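The White I Keep Buying by the Case

I was supposed to be writing about rosé. That was the plan, anyway, and my editor had been very patient about it, and then in February a friend poured me a glass of Assyrtiko at her kitchen counter and I sort of lost interest in pink wine for the rest of the winter.

If you've never had Assyrtiko (ah-SEER-tee-ko, and don't worry, I said it wrong for two years), it's a Greek white grape that grew up on Santorini and has since moved to the mainland, to Crete, and even to a few stubborn corners of Australia. It's dry. It's really dry! The first sip can feel a bit like licking a lemon off a rock, and I mean that as the highest praise I have. Then the second sip comes along and there's pear in there, and something salty, and by the third you're looking around the room for a piece of fish.

The bottle at my friend's place was from Kourkoulas, a small producer on the mainland that I'd never heard of and now can't shut up about. Their basic white comes in a plain clear bottle with a label so boring I'd walked past it at my own wine shop at least a dozen times. I went back that Thursday and bought what they had on the shelf, which was four bottles. Then I called to ask about a case.

A case is a commitment, I know. I'm usually a one-of-this, one-of-that kind of shopper, and my rack looks like the lost and found at a train station. But there's something to be said for living with one wine for a while. You get to meet it on a good day and a bad day. You have it with roast chicken, and with takeout noodles, and once, I'm not proud of it, with a bag of cheese puffs in front of a cooking show. (It was great with the cheese puffs. All that acid cuts straight through the orange dust.)

The first thing I learned from my case is that I'd been serving white wine too cold for most of my adult life. I pull it out of the fridge, I pour, I drink, I wonder why it tastes like expensive water. With the Kourkoulas I forgot a bottle on the counter while I was on the phone with my sister, who does not do short calls, and when I got back to it the wine had opened right up. The pear was louder. There was a little bit of honeycomb, and a smell like a struck match that came and went. Now I give it twenty minutes out of the fridge before I even touch the corkscrew. 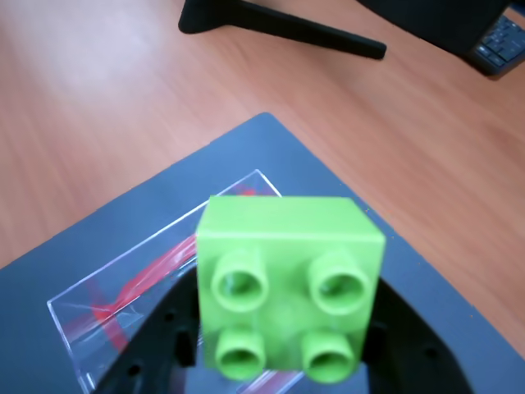 The second thing I learned is that the glass matters more than I wanted it to. I've always been suspicious of glass talk. It smells like somebody trying to sell me a cabinet. But I did a side-by-side on a slow evening with my little everyday tumbler, a regular white wine glass, and one of the big-bellied ones I keep for Pinot Noir, and the big one won by a mile. The tumbler made it taste sour. The regular glass was fine, nice, pleasant. The big one made me sit down. I'm not telling you to go out and buy anything, just try the red wine glass you already have and see.

I wanted to talk to someone who knew more than I did, so I got in touch with Joaquín Mansilla, who buys wine for Stastlow, the shop where I found those first bottles. He has been pushing Greek whites for years and has the slightly tired look of a man who was right too early. We met in the back room before opening time and he lined up a few for me.

"People come in asking for Sancerre, and I love Sancerre, but then they see the price," he told me. "So I put this in their hand. Half of them come back for it. The other half come back for Sancerre, and that's okay too."

He poured me three. First up was the Kourkoulas I already knew, and I greeted it like an old roommate. Next came a wine from Skarkano, also Assyrtiko but aged in old barrels, and it was a whole different animal, rounder and nuttier, with a smell like toast just before you'd pull it out. I didn't love it at first. Joaquín told me to leave it alone and come back, and so I did, and by the end of the hour it was the one I kept reaching for. It needs food, though. I can't see myself drinking it on the porch.

The last was a blend, Assyrtiko with a grape called Athiri in it, softer and more floral, and I think it might be the best place to start if you mostly drink Pinot Grigio and don't care to be slapped by a lemon right out of the gate. I bought one of those for my mother-in-law, who called it "perfectly nice," and if you knew her you'd be as thrilled as I was.

Something I asked Joaquín about was aging, because I had a vague idea that white wine was a drink-it-now sort of deal. He made a face. Good Assyrtiko can go for years, he said, and he'd had older bottles that had turned golden and smelled of wax and dried apricot. He buys a few extra every vintage and hides them from himself at his brother's house. I don't have a brother with a cellar. I have a hall closet with a vacuum cleaner in it. Still, I've put two of my bottles on their sides behind the vacuum, and we'll see who cracks first, me or the corks.

Let's talk about food, which is the real reason I keep opening these. Fish is the obvious one, and it's obvious for a reason. Grilled sardines if you can get them, shrimp with a lot of garlic, plain old cod with butter and capers. But I've had more fun off to the side. Fried zucchini with yogurt was ridiculous. A tomato salad, a real one, with too much vinegar, was better than it had any right to be (vinegar usually wrecks wine for me, but this one has so much acid of its own that it barely blinks). Fried chicken, yes. Fish tacos, yes, yes. Pork chops with lemon and oregano have become our regular midweek supper, and my husband has started calling it "the Greek thing," as in, are we doing the Greek thing tonight?

What didn't work was anything sweet. I tried it with a Thai-style mango salad and the wine went thin and mean. A creamy pasta was a bit of a shrug too, although the Skarkano, with its barrel time, might have managed.

Hard, salty cheese is a dream with it. Feta, obviously, but also a good aged sheep's milk cheese, and I had one lovely lunch that was nothing but that, some olives, a heel of bread and a glass and a half. I will be repeating that lunch. I may be repeating it today.

A few practical bits if you're heading out shopping. Look for the most recent vintage if you're after something zippy, and go back a couple of years if you'd like it mellower. Wines labeled Santorini cost a good deal more than the mainland ones, partly because the old vines out there give so little fruit, and I think they're worth it for a birthday. For a weeknight I'm very happy on the mainland. If the label mentions oak or barrel, expect the toasty style. And ask! The person at the shop has probably been waiting all week for somebody to wander over to the Greek shelf.

Leftovers hold up, too. With the cork shoved back in and the bottle in the fridge door, mine was still good on day three, and a tiny bit softer. By day five it went into a pot of mussels with a chopped shallot and a handful of parsley, and I'd cheerfully open a bottle just to do that again.

I'm down to my last two now, not counting the ones behind the vacuum. Joaquín says the new vintage gets in next month and he's promised to put a case aside with my name on it. The rosé piece is coming, I swear. I've bought the bottles and everything. They're in the fridge, behind the Assyrtiko.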